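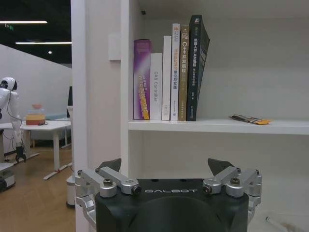
2. Method

2.1 Shelf specimens

The Erau reading room has open white shelving along one side. Deflection was measured on particleboard shelves with a nominal span of 70 cm, supported at each end on metal pins. Shelves with a center pin or a back fixing were excluded. Each specimen was inspected for edge swelling and chipped pin holes, and two were rejected on this basis.

2.2 Loading

Bound periodicals from the Sandhu deposit were used as the load. Volumes were weighed on a bench scale and placed upright, spine outward, starting at the left support. A fully loaded shelf carried 3,249 g of paperbacks in the light condition. In the heavy condition the paperbacks were replaced with periodicals until no further volume could be inserted by hand.

2.3 Measurement

A straightedge was laid across the front lip of the shelf and the gap at midspan was read with feeler gauges. Readings were taken directly after loading, after one hour, and then every morning at 9:00 until the end of November. Room humidity was logged with the building sensor, which reports to the nearest whole percent.

3. Results

Light loading gave no reading above the smallest gauge. Under heavy loading every specimen showed an immediate sag, followed by a slow increase that had not leveled off when the tests ended. Creep accounted for almost 2 mm of the final value in the worst specimen. After unloading, part of the sag remained.

The simple beam formula underestimated the final sag in every heavy test. It treats the board as elastic and takes no account of time. Georges Salameh repeated the calculation with a reduced stiffness taken from the Hostar board data sheet, and the result fell closer to the readings but still below them.

4. Sources of error

The straightedge was not checked for flatness until the second week. Pin holes on the older units were worn, so some shelves may have settled at the supports. Humidity rose when the heating was off overnight, and its effect cannot be separated from that of load with the present data.

5. Further work

The heavy tests should be repeated for 100 days with a dial gauge fixed to the uprights. A second set using the thicker Rarine board is planned at the same span.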